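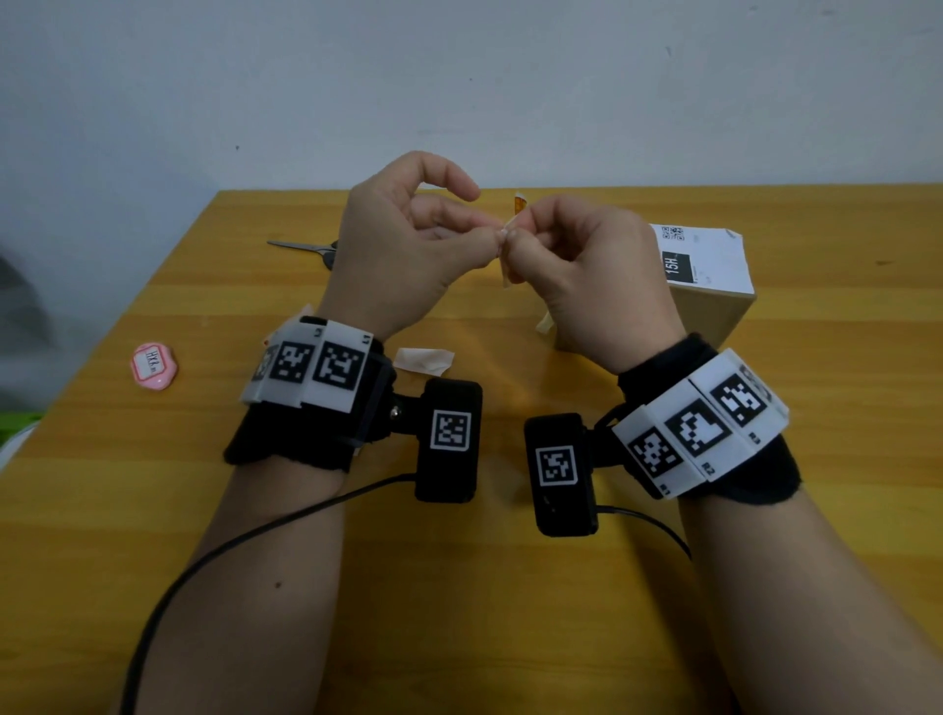 How to Put Tape Tabs on Paper Tags

Paper tags tear at the hole long before anything else goes wrong with them. A folded tape tab on the top edge fixes most of that and takes less than a minute per tag once you get used to it.

What you need

Paper tags
Clear or tinted tape, narrow enough to fit the tag
Scissors
A hole punch
String

Steps

1. Clear a spot on the table and wipe it. Crumbs and dust stick to tape faster than paper does.

2. Cut a strip a little more than twice as long as the tab you want. Cut it with scissors. The teeth on a dispenser leave a jagged end that picks up lint.

3. Hold the strip by its two ends, using only the thumb and index finger of each hand. Keep your other fingers off the sticky side.

4. Lay one end on the front of the tag, covering the top third of an inch. Press from the middle outward.

5. Fold the strip over the top edge, leaving a small loop standing above the paper. Bring the other end down the back of the tag and press it flat.

6. Pinch the loop shut, starting at the paper and working up. If the sides don't line up, trim them with scissors. Don't try to peel the tape off, as it will take the paper with it.

7. Punch the hole through the doubled tape, above the paper. Thread the string and knot it.

Notes

Tinted tape is easier to see while you fold it, and different colors are handy for sorting. I used orange for the Petine seed boxes and clear for everything else.

Write on the tag before you tape it. Most pens smear on tape, and pencil won't mark it at all.

For heavy items, use a second strip over the first, folded the same way.

Updated Tuesday, May 9, 2023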